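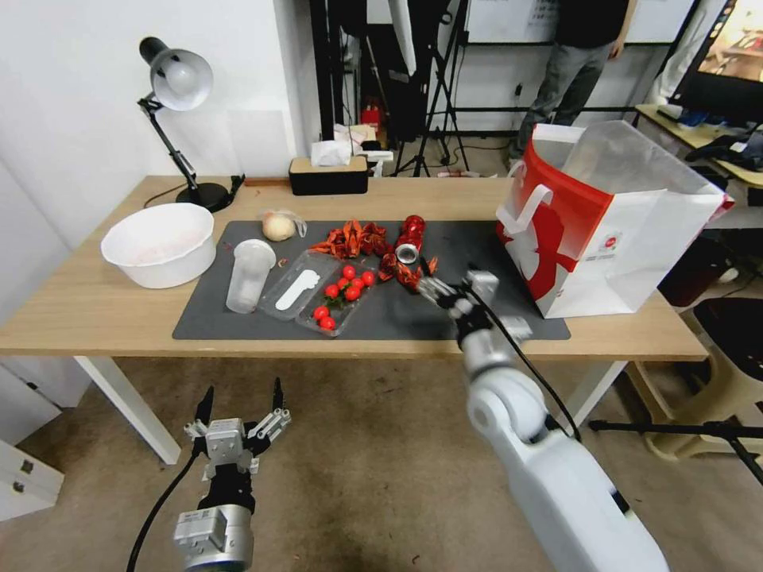 The right hand over the mat at our Garnbridge room.

Jobs > Garnbridge > Paid sessions

Operators wanted: teach a two-armed robot by remote control

Tue 30 November | Arturo Galli

Cirillo needs 24 people to steer a robot through kitchen table tasks, such as picking up a drink can or moving tomatoes. You work both arms from a control station, and each run is recorded. Sessions last three hours. No experience needed, training is paid. You must be 18 or over. Apply at the front desk, Room 121.

3 comments | 311 shares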